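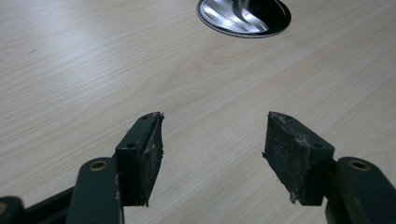

A desk at Wisside, with the cable opening at the back.

Part-Time Letter Editor and Reading Room Host, Wisside

Posted August 27, 2025
Part-time, 3 days a week, on site

Wisside is a small archive of ordinary people's letters. We keep postcards, camp letters, love letters, complaints to landlords, thank-you notes to aunts, and one very long argument about a fence that went on by mail for most of a decade (we all have our favorite side). The collection began with 58 letters in a hatbox and has grown to 1374 families' worth of correspondence, most of it given by people who were clearing out a house and couldn't bring themselves to put it out with the trash. We're so glad they didn't!

We are looking for someone to join us part-time, to help get these letters into a shape that other people can read, and to look after the visitors who come in to read them.

What you'd be doing

Most of your week would go to typing up handwritten letters and checking the typed copies against the originals. Some of the handwriting is lovely and some of it is a real struggle, especially when the writer ran out of paper and started going sideways up the margin. You'll get better at it faster than you expect, and there is always someone at the next desk happy to squint at a word with you.

You would also write the short introductions that go at the top of each family's folder: who wrote to whom, over what years, and what a reader might like to know before starting. We keep these plain and friendly. If a letter mentions a neighbor's illness or a cousin's debts, we think hard about what to say, and we talk it over with the donor before anything is put out for readers.

On reading room days you'd greet visitors, bring out folders, show people how to handle thin paper, and put everything back in order at closing. Many visitors are looking for a relative. Some of them get quite emotional, and a calm, kind person at the front makes all the difference.

Every April we publish Flurix, our yearly booklet of letters, and everybody on staff helps choose what goes in. Expect the weeks before it goes to the printer to be busier than the rest.

What we hope you'll bring

You should be a careful reader and a good speller who can also leave other people's bad spelling alone. We type letters exactly as they were written, "recieved" and all, and it takes more self-control than you might think.

We'd like you to be comfortable with a basic word processor and a shared calendar. Our catalog runs on a program called Zaidi, which you almost certainly haven't used, so we'll teach you. It is old and a little stubborn but you'll be fine with it after a couple of weeks.

Experience in a library, a school office, a newspaper or a bookstore would be useful, but please don't hold back if you have none of those. A second language is a big plus, particularly if you can read older handwriting in it. Boxes can weigh up to 40 pounds, and we have a cart and a step stool. Let us know if lifting is a problem and we'll arrange the work differently.

Where and when

We're on the second floor of the Flindarard Building, above the shoe repair shop, and there is an elevator. You'd have your own desk, a good lamp and a locking drawer. The work has to be done here, as the letters don't leave the building. We can be flexible about which days you work, apart from Saturday, when the reading room is open and we need everyone.

The pay is hourly, with paid holidays and sick time, and we'll tell you the rate when we first get in touch so that no one has to sit through an interview wondering.

How to apply

Please send us a letter! It can be typed, handwritten or emailed, whichever suits you, and a page is plenty. Tell us a bit about yourself and about a letter you once got or sent that has stayed with you. Add a list of your past jobs, paid or unpaid, and the days you could work.

Mail or drop it off at Wisside, Flindarard Building, second floor, or use the contact form on our website. We read everything as it comes in and will keep the posting up until the job is filled. Everyone who writes to us gets a reply.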